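FOR IMMEDIATE RELEASE

Noltano Asks Grindmont to Empty the Drawer

GRINDMONT – Every kitchen has one: the drawer, or the cabinet, or the gap beside the fridge where plastic bags go to be useful someday. Noltano, the neighborhood grocery on the corner of the market square, would like them back. Starting in September, the store will take clean plastic bags of any make, including those from its competitors, whose bags it has always considered flimsy. 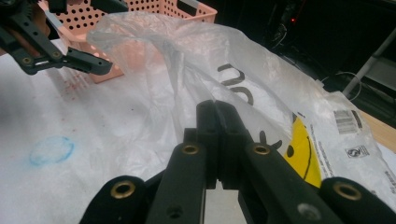 One regular wrote on the store's notice board that she would gladly bring hers in, provided she was allowed to keep the good ones. She is. Noltano has no plans to define "good."

The program is called Brosenum, a name that won a customer vote by a margin of 2. The runner-up was "Bag Back," and its supporters have been gracious, mostly. A trial run this summer drew 63 households, several of which came twice after finding a second drawer. 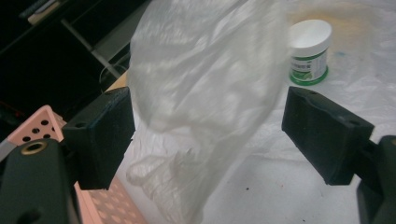

Đinh asked whether bread bags count. Bread bags count, as do produce bags and dry cleaning film, once the crumbs and the hangers have been removed. Crinkly chip bags do not, and the store has heard all the arguments.

Bags in good shape will go on a hook by the registers for anyone who left theirs in the car. The rest will be bundled and sent out with the store's own pallet wrap for recycling.
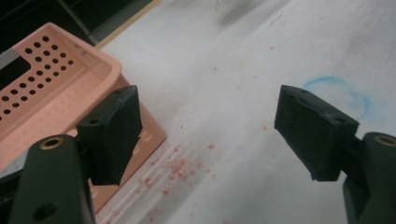

Customers who hand in up to 100 bags in one visit will receive a coffee. Customers who hand in more will also receive a coffee, plus a look of respect from whoever is at the register. The coffee is the regular kind – the store tried offering the fancy kind during the trial and would rather not discuss the line.

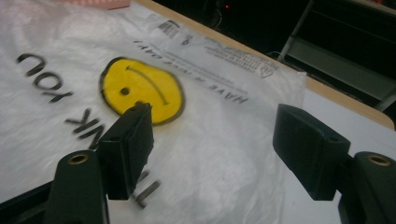
How to Take Part

Bring bags clean, dry and empty to the service counter, any day from 8 a.m. until closing. Please check for receipts, coins and onions first. Thursday is delivery day, so expect to wait behind a cart.

Questions can be left at the service counter, preferably not inside a bag.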